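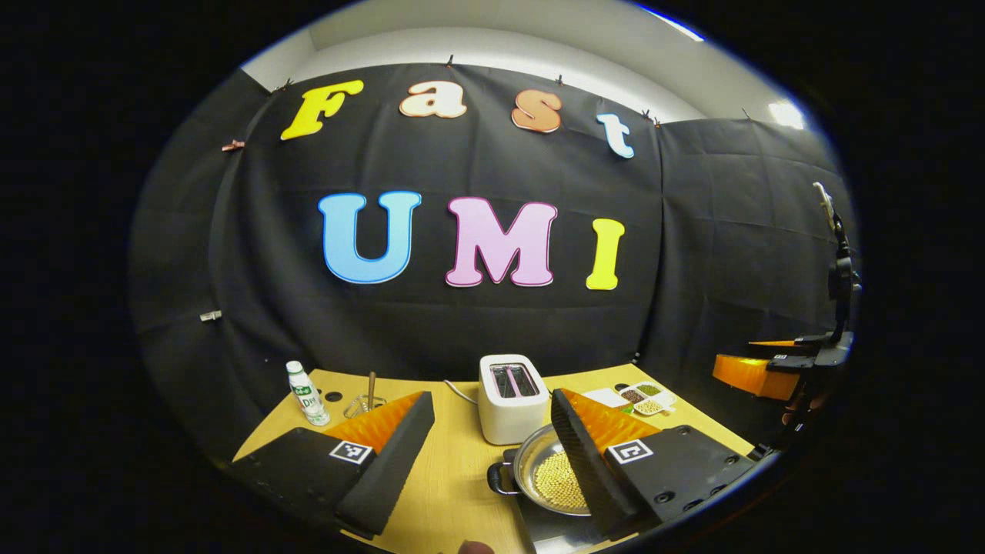
Vustero parish poll

The Vustero parish poll was a local advisory vote held in the market town of Vustero on whether the town council should withdraw its plan to close the Cornmarket to motor traffic. The poll was demanded by electors at a public meeting and took place in May. A majority of those voting asked the council to withdraw the plan. The result was not binding, and the council adopted an amended version of the scheme later in the same municipal year.

The dispute is usually discussed in connection with the wider question of how far smaller councils are obliged to consult residents before changing the use of a public space. It also led to a revision of the council's standing orders on petitions and public questions.

Background

The Cornmarket is the open area at the centre of Vustero, bounded on the north by the parish church, on the east by Đoàn Hall and on the remaining sides by shops and two public houses. A charter market was held there until the livestock trade moved to the edge of the town. The general market continued, but it shrank to a single row of stalls along the church wall, and the rest of the surface was gradually given over to parking and to the town's only taxi rank.

Ownership of the land is divided. The town council holds the market rights and the paved strip on which the stalls stand. The carriageway is public highway and is the responsibility of the county authority. A third portion, in front of Đoàn Hall, belongs to the charity that runs the hall and is let to the council on a long lease. The division had caused difficulty on earlier occasions, including a disagreement over who should pay for the resetting of the cobbles after the replacement of a water main.

Proposals to remove traffic from the Cornmarket had been raised several times before the events that led to the poll. An early scheme was abandoned for want of money, and a later one was dropped when the county authority objected to the loss of a through route for buses. The construction of the Mill Lane link removed that objection, and the council's planning and amenities committee asked for new designs.

The scheme

The council appointed the consultancy Idex to prepare a traffic study and outline drawings. The drawings showed the carriageway closed between the church gate and the corner of Sheep Street, with a level surface, new seating, an enlarged area for market stalls and a row of lime trees. Deliveries to the shops would be permitted before 10 a.m. and after 4 p.m. The taxi rank was to move to Sheep Street, and 22 parking spaces were to be removed. The consultants recommended that replacement spaces be provided at the former goods yard, but the cost of surfacing the yard was left out of the estimate presented to councillors.

The study was received at a meeting of the planning and amenities committee and approved for submission to the county authority at the following full council. Quang Khương, who chaired the committee, said in his report that the Cornmarket had been "a market place for centuries and a car park for a few decades" and that the scheme would return it to its earlier purpose.

Notice of both meetings was given in the usual way, on the board outside the council offices and on the council's website. The agenda item was headed "Idex report: to receive", and opponents later argued that a resident reading the notice could not have known that a decision on the closure was to be taken.

Opposition and petition

Objections were first made by shopkeepers on the west side, who were concerned about the delivery hours. They were joined by the taxi drivers and by residents of Sheep Street, where the rank was to be moved. These groups formed the Open Cornmarket Association under the chairmanship of Ánh Lý, a retired solicitor. The association stated from the outset that it did not oppose improvements to the paving or the enlargement of the market, and that its objection was to the closure of the road and to the manner in which the decision had been reached.

A petition calling for the council to reconsider was presented with 1,821 signatures. The town clerk, Bình Lã, reported that some of the addresses given lay outside the parish. The council's standing orders did not say whether signatures from outside the parish should be counted, and the mayor ruled that the petition should be received in full. Councillors noted the petition without debate. This was permitted by the standing orders as they then stood, but it was criticised in the local press and by two members of the council, who asked for their dissent to be recorded.

Supporters of the scheme organised separately. The Plolelum Society, a civic and amenity body founded to protect the town's older buildings, published a leaflet in favour of the closure and held an exhibition of the drawings in the church. The society argued that parked vehicles damaged the setting of the church and Đoàn Hall, and that the market could not recover while its stalls were confined to the wall.

Meeting of electors

Following the council's decision to note the petition, the association gave notice of a meeting of electors. It was held in Đoàn Hall at 7.30 p.m. and was chaired by the mayor. The hall was full before the start, and loudspeakers were placed in the side room for those who could not be seated.

The principal speakers were Ánh Lý, for the association, and Rehema Kinyua, secretary of the Plolelum Society. Kinyua accepted that the wording of the agenda had been unsatisfactory, but said that the proper remedy was a further period of consultation, and warned that a single question with a yes or no answer could not deal with delivery hours, the taxi rank and the trees. Lý replied that residents had asked for consultation and had been refused it. After further contributions from the floor, a demand for a poll was put and supported by the required number of electors.

The wording of the question was settled before the meeting closed. An earlier draft, which referred to "the unnecessary closure of the Cornmarket", was withdrawn on the advice of the clerk. The agreed form was: "Should Vustero Town Council withdraw its present plan to close the Cornmarket to motor vehicles?"

The poll

Voting took place at Đoàn Hall and at the primary school between 4 p.m. and 9 p.m. No poll cards were issued and there was no provision for postal voting. Both sides asked for longer hours and were told that these could not be granted. The Plolelum Society arranged lifts for older residents, and the association later did the same.

Almost 2,000 electors voted. Of the valid votes, 74 per cent were in favour of withdrawing the plan. The count was conducted at Đoàn Hall on the same evening, and the result was declared by the returning officer and displayed on the council's notice board the next morning.

The cost of the poll fell on the town council and was met from general reserves. Several councillors objected to the expense, and a motion regretting it was tabled but not moved.

Response of the council

The council considered the result at an extraordinary meeting. Councillor Phúc Vi moved that the plan be withdrawn entirely. Khương proposed an amendment under which the existing plan would be withdrawn and a new one prepared by a working party that included representatives of the association, the taxi drivers and the Plolelum Society. The amendment was carried on the casting vote of the mayor.

The working party met in the council offices over the summer and autumn. Its proposals kept the level surface and the enlarged market area but restricted the closure to market days. Delivery hours were extended, the taxi rank remained on the south side of the Cornmarket, and the trees were reduced to a short row in front of Đoàn Hall. The goods yard was to be surfaced before any work began in the centre. The county authority agreed to make the necessary order for a trial period, and the council adopted the amended scheme by a clear majority.

The association divided over the outcome. Its committee recommended acceptance, while a number of shopkeepers held that any closure was contrary to the result of the poll. Lý resigned as chairman shortly afterwards and was succeeded by a trader from the west side. The association continued to submit observations on the delivery arrangements during the trial.

Changes to procedure

At its annual meeting the council adopted revised standing orders. A petition exceeding a stated number of signatures must now be debated, and the lead petitioner has the right to address the council before the debate begins. Signatures are accepted from people who live, work or study in the parish. Agenda items must state whether a decision is sought, and any proposal affecting the use of the Cornmarket, the recreation ground or the cemetery must be advertised on site before it is considered by full council.

The period for public questions was moved from the end of the meeting to the beginning. A proposal by Vi that meetings be recorded and published was referred to the finance committee and approved in the following year.

Assessment

Opinion on the poll has remained mixed. Members of the association regard it as having secured changes that the petition alone had failed to obtain. The Plolelum Society, in its annual report, described the amended scheme as workable but maintained that most of its features could have been agreed by discussion at an earlier stage. Both have criticised the short voting hours and the absence of postal votes, which are thought to have reduced turnout among commuters and residents with limited mobility.

The clerk's report to the council on the conduct of the poll recommended that future questions be drafted with advice before a meeting of electors takes place. It also noted that the divided ownership of the Cornmarket had not been explained in any of the material issued by the council or by the campaigns. A plan showing the three portions is now held at the council offices and may be inspected during opening hours.

See also

Cornmarket, Vustero
Đoàn Hall
Plolelum Society
Vustero Town Council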